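Folding a Jacket with Two Homemade Grippers: Wayne Bergeron on the Rurkix Build
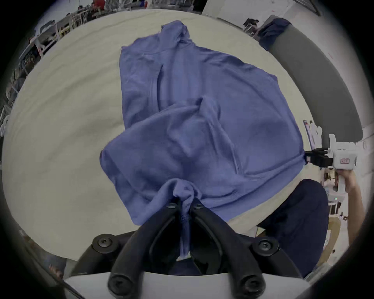
A blue zip fleece held between the two grippers on the workshop table.

Last updated: 15 September 2023

Wayne Bergeron repaired sewing machines for most of his working life, and he still thinks about cloth the way a machine does. "Cloth goes where you pull it and then it goes somewhere else," he says. For the past while he has been building a pair of grippers that he wants to be able to fold laundry. He calls the project Rurkix, a name his daughter made up when she was small for a machine that would clean her room.

The grippers are held by hand. A person squeezes and steers them, a camera on the gripper records what the fingers are doing, and the recordings are later used to teach an arm the same moves. The arm is at Bergeron's house in Usbridge and does not work well yet. The grippers do, most days, and they are what he brings to the shared workshop at Kindcombe, where he rents bench time.

"I wanted the hand part right before I spent more on the arm," he says. "If a person holding the gripper can't fold a jacket with it, the arm has no chance."

He started in March with the fingers. The first set was stiff plastic, printed solid, and it slid off anything thicker than a dish towel. The second had rubber strips glued on, and the glue let go. The ones he uses now are thick, curved and black, with open loops. "The open part lets the finger give a little. You close on a fold and it wraps some. I tried three rubber mixes before I got one I liked."

The linkage took longer. Each finger swings on screws, and Bergeron went back and forth on how tight to set them. Too tight and the user's hand gets tired. Too loose and the tips cross over each other.

"I put thread locker on and back them off a quarter turn," he says. "Then I leave them alone. Every time I fooled with them I was sorry."

The bodies are white because that was the filament on the shelf. He would choose gray if he did it again, as the white ones show every fingerprint. The printer is a Claeys that belongs to the workshop, and members sign up for it on a sheet by the door. A full gripper body ties it up overnight, so he tries to book when the furniture people are away.

His log on the first page of the project notebook shows 2,656 recorded tries at picking up or folding some piece of clothing. He kept 2,269 of them. The rest were thrown out for bad focus, a dead battery, or what he writes down as "operator drift," meaning that the person got bored and started doing it a different way.

Jackets are the current job. Towels and T-shirts came first and went fairly smoothly. A fleece jacket is harder, he says, on account of the zipper.

"The zipper has its own opinion. The fleece lies down and the zipper stands up. You want the two fronts lined up before you do anything with the sleeves, and the zipper wants to run off at an angle on you."

His method is to take hold with both grippers, pull the cloth snug between them, and lay it back down flatter than it was. He repeats that until there is an edge worth folding. With a fresh helper it can take 5 or more pulls. He has stopped telling people where to grab.

"I used to stand there and point. Then everybody's folds looked like mine, and mine aren't that good. Now I hand them the grippers and say fold it how you'd fold it at home."

The collar gives trouble as well. If it bunches up at the start, it tends to stay that way through the rest of the fold, and the finished stack leans. Bergeron has tried starting from the collar end and from the hem. He prefers the hem, but the recordings do not yet show much of a difference.

Asked what the whole thing has cost, he says he has the receipts in a coffee can and has not added them up. The camera mounts were the most wasteful part. He printed a new one each time the view was wrong, then found that a wider lens let him use the first mount after all.

Next he wants to shorten the handle for people with smaller hands and redo the wrist plate on the arm at home so that the same fingers bolt straight on. The plate has the wrong hole spacing, his own mistake, and he has been putting off drilling it.

"It's a ten minute job," he says. "I've got to clear off the drill press first."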